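ナンリー助成事業　進捗報告（2年目・上期）

事業名：ノルデン　布製カバーの設計と縫製
実施者：スチュライン縫製室
報告者：ラニア・ヒジャジ
提出先：ナンリー　事業担当　マウリ・アルハッサン様

1　報告の範囲

この報告は、2年目の開始から2月末までの作業をまとめたものです。前回報告で「継続」とした項目のうち、型紙の改訂、生地の選定、裁断台まわりの整理の三つは今期で区切りがつきました。縫製手順書は途中です。洗濯試験は一部やり直しになり、結果がそろうのは次期になります。

前回の報告に対し、アルハッサン様から「完成品よりも、何を変えてなぜそうしたかを詳しく書いてほしい」とのご意見をいただきました。今回は試作の経過に紙幅を割き、広報関係の記述は省きました。

2　体制

型紙と全体の取りまとめをヒジャジが、縫製をアコスア・ツィカタが、生地の手配と記録をヴァンゲリス・ラザリディスが担当しています。アフィア・アグベニエガは前期の終わりに産休から復帰し、今期は裁断と手順書の執筆に入りました。復帰後しばらくは午前のみの勤務でしたが、今は通常の時間に戻っています。

外部の協力先は生地商のアリエーのみです。前期に検討していた裁断の外注は見送りました。見積もりの最低数量が当方の試作規模に合わず、型紙を頻繁に変える時期に外へ出すと、古い型で裁った布が残るおそれもあるためです。量が増えた段階でもう一度検討します。

3　型紙の改訂

前期末の時点で型紙は第2版でした。今期は第3版を経て、現在は第4版を使っています。

第2版は、本体を筒状に縫い、開口部にゴムを通すだけの形でした。縫うのは簡単で、ツィカタも練習なしで仕上げられましたが、曲がる箇所に布がたまらず、すぐに突っ張りました。突っ張った布は縫い目に力がかかり、脇の地縫いがほつれます。戻ってきた試作品はほとんどが同じ場所で傷んでいました。

第3版では、曲がる箇所に折りひだを入れました。突っ張りは解消しましたが、アイロンで折り目をきつく付けたため、ひだの山が擦れて毛羽立ちました。また、ひだの数を増やしたぶん縫い代が重なり、厚いところでミシンの針が折れることがありました。厚物用の針に替えると今度は薄い部分に針穴が目立ちます。この版は早めに打ち切りました。

第4版では折り目を付けるのをやめ、丈に余裕を持たせて布が自然にたるむようにしました。ひだは上から順にゆるく重なり、下へ向かってふくらみます。見た目は第3版より不揃いで、室内でも「仕上がりが雑に見えないか」という意見が出ました。ただ、着せた状態で動かしても縫い目に無理がかからず、外したあとも元の形に戻しやすいことから、この方針で進めることにしました。見た目については、ひだの位置を手で整える作業を最後の工程に加え、手順書にも書き入れています。

下縁の始末も変えました。第3版までは下縁を三つ折りにしてステッチをかけていましたが、縁が硬くなり、中に収まる部分の形に沿いません。第4版では縁を共布で細くくるみ、ゴムは弱いものにしました。縁は丸く波打った形になりますが、巻き付く部分の収まりはこちらのほうが良好です。くるみ布の幅はまだ決めきれておらず、細いほうはミシンで落ちやすく、太いほうは縁が重くなります。ツィカタの案で、しつけをかけてから本縫いする方法を試しているところです。

型紙の保管方法も見直しました。これまでは改訂のたびに紙の型を上書きしていたため、どの試作品がどの版か分からなくなることがありました。今は版ごとに封筒を分け、試作品の内側に版の番号を書いた布片を縫い付けています。手間は少し増えましたが、返却品を見るときの取り違えはなくなりました。

4　生地

色は黒に統一しました。前期には灰色と生成りも試しましたが、生成りは裁断中に付いたチャコの跡が残りやすく、灰色はアリエーの入荷ごとに色味が違いました。黒は糸くずが目立つという難点があり、出荷前に粘着ローラーをかけるようにしています。

織りや編みの違いは、アリエーから取り寄せた見本で比べました。平らな生地は縫いやすい一方、たるませたときに大きな折れじわが一本入り、そこだけが早く傷みます。横方向に細かいうねのある生地は、たるみが細かく分かれて入るため、折れが一か所に集まりません。第4版の型紙にはこちらが合っており、今期後半の試作はすべてうねのある生地で行いました。

うねのある生地には方向があります。縦に取ると身頃が縮まりにくく、着せたときに長さが余ります。裁断の際にうねの向きを間違えた布が出たため、型紙にうねの向きを示す線を太く書き足しました。裁ち間違えた布は捨てずに、くるみ布の試し縫いと新しいミシン糸の調子合わせに使っています。

洗濯試験は200ミリ角の試験布で行っています。水通しをしてから裁った布と、しないで裁った布を並べて洗い、寸法の変化を記録する予定でした。ところが、途中で洗剤の銘柄が変わっていたことにラザリディスが気付き、それまでの記録は参考扱いにしました。洗剤を元のものに戻し、はじめから試験をやり直しています。やり直しの結果が出るまでは、すべての布に水通しをしてから裁断することにしています。

5　縫製室の整理

前期の報告で、裁断台が狭く、長い布を広げると床に落ちるという問題を挙げました。今期は糸棚を窓側の壁へ移し、空いた場所に裁断台を寄せて延長板を付けました。延長板は使わないときに下げておけます。布を二度に分けて裁つ必要がなくなり、うねの線が途中でずれることも減りました。

糸棚を窓側に置いたところ、日の当たる段の糸が退色するのではないかとアグベニエガから指摘がありました。その段にはファスナーやゴムなどの副資材を入れ、糸は下の段と引き出しに移しました。引き出しには札を付け、開封した日付を書いています。

アイロンは、延長コードが通路を横切っていたため、壁のコンセントに近い位置へ移しました。通路が空き、仕上げの台まで布を抱えて歩くときに足を引っかけることがなくなっています。換気扇の音が大きい件は、建物側に修理を依頼済みです。

6　縫製手順書

アグベニエガが下書きを進めています。裁断、水通し、しるし付けの章は書き終わり、ツィカタが実際にその文章だけを見て作業し、分かりにくいところに印を付けました。指摘が多かったのはしるし付けの章です。「うねに沿って」という表現では、うねと平行なのか、うねの上をなぞるのかが読み取れないとのことで、図を添えることにしました。

地縫いと縁の始末の章は未着手です。くるみ布の幅が決まってから書き始めます。先に書いても書き直しになることが前期の経験から分かっているため、ここは急がせていません。

ひだを整える工程は文章にするのが難しく、下書きでは何度か表現が変わりました。現在は「上のひだから順に、指の腹で下へ送る。引っ張らない」としています。写真も使う予定ですが、黒い布は写真ではうねがつぶれて見えやすいため、布の上側から光を当てて撮ることにしました。

7　試作品の状態

第4版では、型紙の見直しで問題にしてきたひだの重なりと下縁の形が落ち着いてきました。 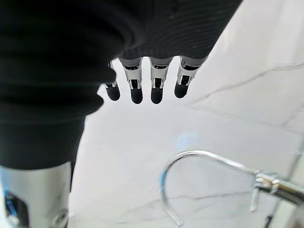

写真　黒のカバー（第4版）を着せた状態。表面に細い横うね、下縁は丸く波打つ。

ひだの出方については、室内でまだ意見が分かれています。ヒジャジは現状のふくらみを残す考えで、ツィカタは丈をもう少し詰めてもよいと見ています。詰めれば布の量が減り、裁断の取り都合も良くなります。一方で、詰めすぎると第2版と同じ突っ張りが戻ります。次期のはじめに丈違いのものを縫い、着せ比べてから決めます。

着脱のしやすさについては、着せるときは下縁を広げながら上へ送り、外すときは上から下へ巻き取る手順が扱いやすいことを確かめました。逆にするとひだが裏返り、整え直しに時間がかかります。この点も手順書に入れます。

8　支出

今期、副資材費として支出したのは1777ユーロです。内訳は糸、ゴム、ミシン針、しるし付け用品と、裁断台の延長に使った金具です。金具は本来であれば設備費に入れるべきものですが、設備費の枠を設けていなかったため、ナンリーの会計窓口に確認のうえ副資材費に含めました。領収書の写しは別綴りでお送りします。

生地代はアリエーからの請求がまだ届いておらず、次期の支出として報告します。見本の取り寄せは無償でした。人件費は計画どおりで、アグベニエガの復帰に伴う配分の変更は、前回お認めいただいた範囲に収まっています。

9　遅れている点

計画では、今期のうちに縫製手順書の初稿をそろえることになっていました。これが遅れています。理由は上に書いたとおり、縁の始末が決まらないことです。洗濯試験も、洗剤の件で予定より後ろへずれました。どちらも次期の前半に取り戻す見込みで、事業全体の終了時期を変えるお願いをする予定は今のところありません。

ミシンのうち古いほうの一台が、厚い箇所で送りが止まるようになっています。部品を掃除して使い続けていますが、修理に出す場合は縫製が一時止まります。手順書の執筆に重ねて修理に出せるよう、日程を調整しています。

10　次期の作業

くるみ布の幅と本体の丈を決め、型紙を確定します。洗濯試験を終え、水通しの要否を判断します。地縫いと縁の始末の章を書き、手順書全体を、縫製室の外の方に一度使っていただきます。協力者はまだ決まっておらず、ご紹介いただける方があればお知らせください。

ご確認いただきたいのは次の点です。型紙の確定後、紙の型をそのままナンリーへ納めるか、写しを納めて原型は縫製室で保管するか、契約書の文面からは判断できませんでした。当方としては、縫製を続けるあいだは原型を手元に置きたいと考えています。ご都合のよい形をヒジャジまでご連絡ください。

ご連絡は午前中であれば電話でもお受けできます。午後はミシンを動かしており、電話に気付かないことがあります。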